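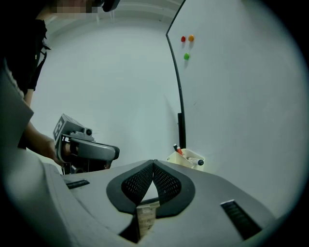 Support Ticket - Newsletter Delivery
Account: Gradstead, Zimville office
Opened by: Ebere Effiong
Handled by: Temitope Uzor
Product: Jeton Mailer
Priority: Normal
Status: Closed

Reported issue
The January newsletter was scheduled for 3,656 subscribers. The campaign report shows 2,557 messages sent, and the remainder are marked "Held." No error message was displayed. The customer asks whether the campaign should be sent again.

Reply, 9:40 a.m.
Please do not resend the campaign to the full list. Doing so would deliver a second copy to subscribers who have already received the first. Kindly confirm whether any change was made to the sending domain or to the account plan before the campaign was scheduled.

Customer response, 10:15 a.m.
The plan was not changed. It allows 4,000 messages per month. The web host was moved to Mägi last month, and the domain records were copied by hand.

Findings
The monthly limit was not reached when the messages were held - a test campaign sent earlier used only 4 messages. The DKIM record at the new host is missing its final characters. Sending stopped when the scheduled domain check failed partway through the campaign.

Action taken
1. Customer replaced the DKIM record with the full value shown under Settings, Domains.
2. Domain check repeated at 2:30 p.m. Result: passed.
3. Held messages released from the queue by Support.

Closing note
All held messages now show as sent. Bounce figures will appear in the campaign report once receiving servers have replied. The customer has agreed to closure of this ticket.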